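Keeping Still for Science: Patient Preparation and Repeat Scans in Outpatient MRI

Student project report, second-year diagnostic imaging program

1. Why we did this

Magnetic resonance imaging uses a strong magnetic field and radio waves to make pictures of the inside of the body. It involves no X-rays. What it does involve is lying in a tube and not moving, and people are bad at not moving. They cough, they scratch, they remember the parking meter.

When a patient moves during a sequence, the images come out smeared or ghosted, and the sequence often has to be run again. Our project asked whether the information sheet mailed out before the appointment has any effect on how often this happens. We had one semester, a budget that covered printing, and the kind cooperation of the Henriques outpatient clinic, which let us use its scheduling records with the names and birth dates removed.

2. Background

A typical MRI examination is made up of several sequences, each lasting a few minutes. Between them the patient can swallow and breathe normally, although most don't know this unless they are told. During them the scanner knocks and buzzes loudly enough that hearing protection is required. The patient holds a squeeze bulb to call the technologist. Some examinations need a contrast agent, injected through a vein in the arm, and for those the referring doctor may ask for a kidney function test beforehand.

Before anyone enters the room they are screened for metal. Pacemakers, nerve stimulators, some aneurysm clips and metal fragments in the eye are the serious ones. The less serious ones are hairpins, which we came to believe reproduce in the waiting area.

The clinic's old sheet, which we call Sheet A, was written to meet the legal requirements and meets them thoroughly. It runs to 4 pages. The word "contraindication" appears before the word "noise." The part about lying still is on the last page, under the directions to the parking garage.

3. Method

We wrote a shorter sheet, Sheet B, on one side of paper. It kept all of the safety screening questions, which the clinic would not have let us touch and which we would not have wanted to. The rest was rewritten in plain words: how long it takes, how loud it is, when you may move, what the bulb is for. The layout was done in Flerkimex, a free design program that crashed whenever we used a bulleted list, so there are no bulleted lists.

Over the study period the clinic mailed out 700 sheets, alternating A and B by appointment number. We then left out patients who canceled, patients examined under sedation, and patients whose sheet came back undelivered. For the rest we recorded the body region, the length of the examination, and whether any sequence was marked "repeated, motion" in the log.

We also handed out a one-page questionnaire after the scan. Of these, 278 came back filled in well enough to use. We define "well enough" as at least half the boxes checked and no drawings over the boxes. 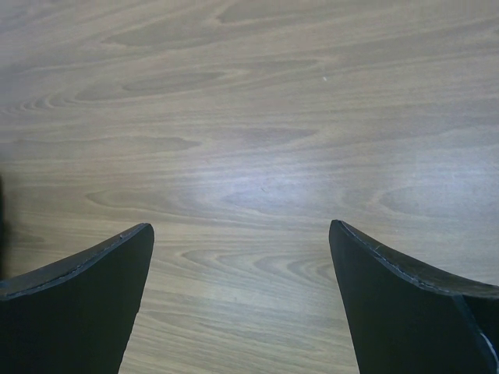

One remark on a returned questionnaire read: I did read the sheet, all of it, and I still thought I wasn't allowed to swallow for forty minutes, so please put that at the top in big letters. It was signed only "Bostier." We had put the swallowing advice in the second paragraph and were rather proud of it. It is now at the top, in big letters.

4. Results

Repeats caused by motion were less common among patients who got Sheet B, but the gap was small, and once we split the records by body region it became smaller still. Knees hardly ever moved in either group. Abdomens moved in both, because abdomens contain people who breathe. The clearest difference was in neck examinations, where swallowing is the usual culprit.

The questionnaires were more encouraging. Readers of Sheet B were more likely to say the noise was what they had expected and that they knew what the bulb was for. In the free-text box, 51 people wrote that they wished they had known how cold the room would be. Neither sheet mentions temperature. We had not thought of it, having spent our own visits to the clinic wearing coats.

5. Limitations

Patients who fill in questionnaires are probably also patients who read information sheets, so our sample flatters us. Technologists differ in how readily they repeat a sequence and how readily they write it down. The clinic changed its knee coil to a Ditex model partway through the study, and we can't separate the effect of the new coil from anything else in the knee group, except to say that the knees were fine before and stayed fine.

We also never asked whether anyone had lost the sheet. Our supervisor raised this in March, by which point the questionnaires had all been printed.

6. Recommendations

The clinic should use the shorter sheet and add one line about bringing warm socks without metal thread. The technologist should repeat the swallowing advice aloud before the first sequence and again before any neck examination. A later project could look at whether a phone call the evening before works better than paper. Whoever takes it on is welcome to our spreadsheet, provided they don't sort column F.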